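Three weeks with the Didano starter kit

I promised some readers that I will write about the Didano kit when I have used it enough, and now I have used it enough to have opinions. I paid for it with my own money, and Sukora, the company who makes it, did not ask me for anything.

First, what you buy. The starter kit is a small arm controller, the software license for one year, a set of lessons and a box of practice objects. The arm itself you must already have, or you can rent it from the same shop. I use the one at Bittencourt, the shared workshop where I go on evenings, so for me this was not a problem. The kit cost me 900 euros. For a hobby this is a lot, and I thought about it for the whole winter.

The installation went better than I expected. The manual says 46 minutes, which made me laugh because it is so exact, but I finished before dinner. Only the license was annoying. You have to confirm it by email, and my email arrived the next morning. I wrote to support and a man called Phong Đàm answered me very politely and fixed it the same day.

The lessons are the best part. There are 14 of them, and they begin very slowly. In the first ones you only move the arm up and down and learn how to stop it, and I admit I wanted to skip them. Please do not skip them! In lesson five you must set the height of the table, and everything after this depends on it. I set mine too low and I spent two evenings looking for a mistake in the software that was my own mistake.

What I like less is the translation. Some sentences in the lessons are hard to understand, and I say this as a person who also writes in a second language. "Release the goal before the object is wished" – I read it many times and I still don't know. Hajnalka Pintér, who shares my evening at the workshop, has the Hungarian version and she says it is worse.

From lesson nine you work with the pushing tasks, where the arm does not pick anything up but moves things over a surface. You write a short instruction, for example "push the red star to the blue cube", and the software tries to follow it. The short instructions work well. When I write a longer one with two steps, it often forgets the second.
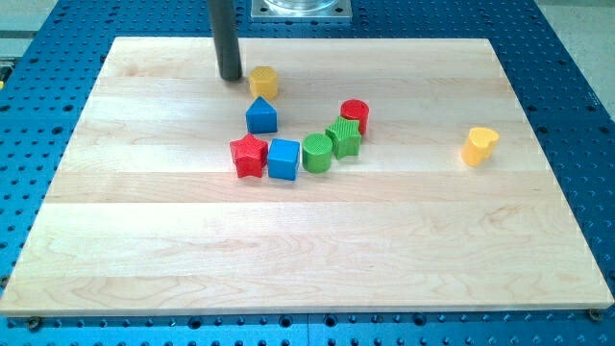 Posted by Welington Teixeira on Tue 3 March
Filed under: Kits and tools

I enjoy the colored blocks more than I should. The yellow heart, off to the right by itself, is a nice target for a first try, with so much free space near it. The cluster is harder, with the green star so close to the red cylinder. For an instruction like "move the green star to the left" you need patience, and a slow speed setting.

Would I buy it again? If you have access to an arm and you like to learn in order, yes. If you want only to play on a weekend, I would wait. Sukora says a cheaper version without the lessons comes in April, but the lessons are what I would pay for, so I don't understand this plan very well.

Next time I will write about the second license, the one for two arms. Solange Cordeiro has offered to lend me hers for 22 days.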